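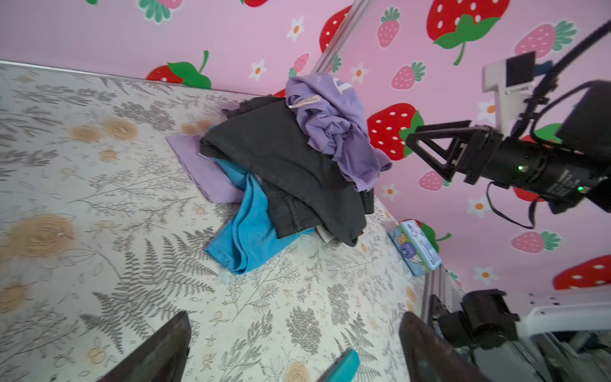 Lavender t-shirt and dark jeans on the mattress, strawberry wall behind.

January 2021, notebook, bedtime study

Today I read again the parent diaries from December. We have 85 families now and 211 evenings written down. Kerstin Ehlers wants to start the coding, but I think the question 7 is still not clear. We ask "How long did your child need to fall asleep?" and some parents count from the last story, some from the light out. In the Trirkbridge group one mother writes both times, very nice, but she is the only one.

Proposal: we take light out as the start for all, and call back the families where it is missing. Duyên Tăng has the phone list. I make 24 calls, she makes the rest. 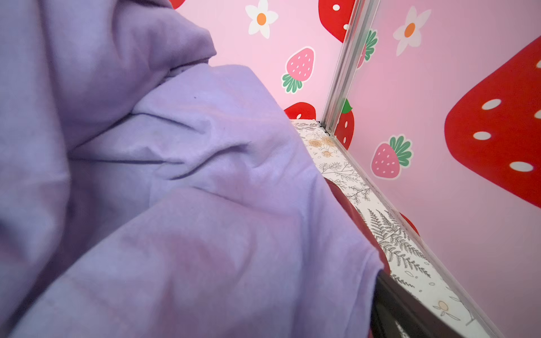

For the children under three I would leave the nap column as it is. It is messy, but the parents are used to it, and if we change it in the middle we can not compare with December.

Still open:
- Tilow diaries have no page for weekends. Ask Kerstin if this was on purpose.
- Two families stopped after the first week. Keep them in or out?
- The word "settled" must be explained in the coding sheet. I understand it as quiet in bed, Duyên understands it as asleep.

Backup of the scans is done, 2,638 pages. Next I write the new text for question 7 and send it to both.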